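The Annex

The delegation from Galtton had one seat in the plenary hall and two people to fill it, so Eun-ji Do sat and Do-yoon Geum stood against the wall with the folder.

It was 3 in the morning and the text on loss payments was at its fourth version since dinner. Paragraph 17 was the one that mattered to them. In the first version it had said that island states "shall receive" money for relocating villages. In the second it said "should." The new one had come off the printer still warm, and Do-yoon read it under the exit light.

"It says 'may be considered for,'" he told her.

"Considered by whom?"

"It doesn't say."

She took the page and read it herself. Then she put up her country's sign and waited. There were 29 names on the speakers' list ahead of hers. The man from Caruso was explaining that his government fully supported the idea of a fund and could not at this time support a number. He had explained this in the afternoon too. He looked very tired, and she found she didn't dislike him.

Her mother's house was in Gukside, on the lagoon road. The road had been raised two times. The second time it ended up higher than the houses, and when the tide came over the wall the water stayed in the kitchens. The families on the low end had moved up to the school, and after that to Amon, across the strait, where the government rented apartments by the month. Her mother had gone in June with her sewing machine and the good pots. She called most evenings to report on the elevator.

"What do we ask for?" Do-yoon said. "If they won't give us 'shall.'"

"We ask for 'shall.'"

"And after that?"

"There are 54 of us in the group. If I ask for less before they call on me, the other 53 have to hear it from the floor."

He nodded and went back to the wall. A woman with a cart came down the aisle collecting cups.

They called on Eun-ji at ten to five. She had a speech and didn't use it. She read the old paragraph aloud, then the new one, and asked the chair to tell her which ministry she should call when the water was in the kitchen, so that it could be considered. The chair said the point was noted. Somebody at the back clapped and stopped.

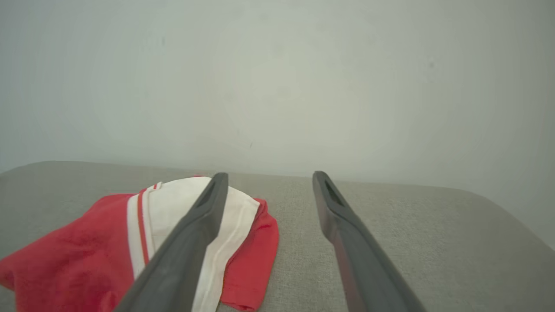 Gray upholstery, close up.

They broke for consultations after that. In the corridor there were not enough chairs, and people lay down on the carpet with their badges over their eyes. Eun-ji called her mother, for whom it was already afternoon.

"Did you get it?" her mother asked.

"Not yet. They're changing a word."

"Which word?"

Eun-ji told her. Her mother asked her to say it again, slowly, and then to say what the word had been before.

"The first one was better," her mother said.

"Yes."

"Have you eaten?"

Do-yoon was coming down the corridor with another page. He held it up so she could see there was writing on it, and she told her mother she would have to call back.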